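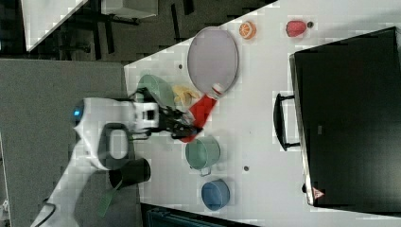 Workshop > Notebook > Play kitchen

2 min read

5 Dec 2018

Play kitchen set, white table. Started from the full crate this morning with Zohreh Vahidi and worked through what stays out and what goes back.

Staying out for now: the oval tray with the silver rim, the light green bowl, the sage-green pot, the blue pot, the green-handled utensil, and the banana, half orange and strawberry. The big black appliance stays on the right side of the table. It is heavy and I don't want to lift it every time we change the layout.

The fruit is from the Wukden box. Two other pieces from the same box have split seams, so I bagged them and wrote to Brameck about replacements. They quoted 10 working days in October for the last lot and took 18, so I am not planning on having them before the break.

The tray marks easily. Wipe with a damp cloth only, no spray. Zohreh tried the Royer cleaner on the spare and it left a dull patch that would not buff out.

Pots: the sage one has the side handle, the blue one is the one people keep putting in the wrong crate. Both belong in crate 3 with the bowl. I relabeled the lid.

Layout is still too crowded toward the middle. Agathe Rey wants a clear strip 20 cm wide along the front edge so there is somewhere to set things down — fine by me, but then the black cylinder has to move to the shelf. Try it tomorrow before the table is wiped.

To do:
- measure the shelf over the sink
- ask Wender if the crate dividers come in the shallow size
- new felt pads for the table feet, one is missing
- find the lid for the blue pot, if it ever had one

Zohreh has the crate key until Friday.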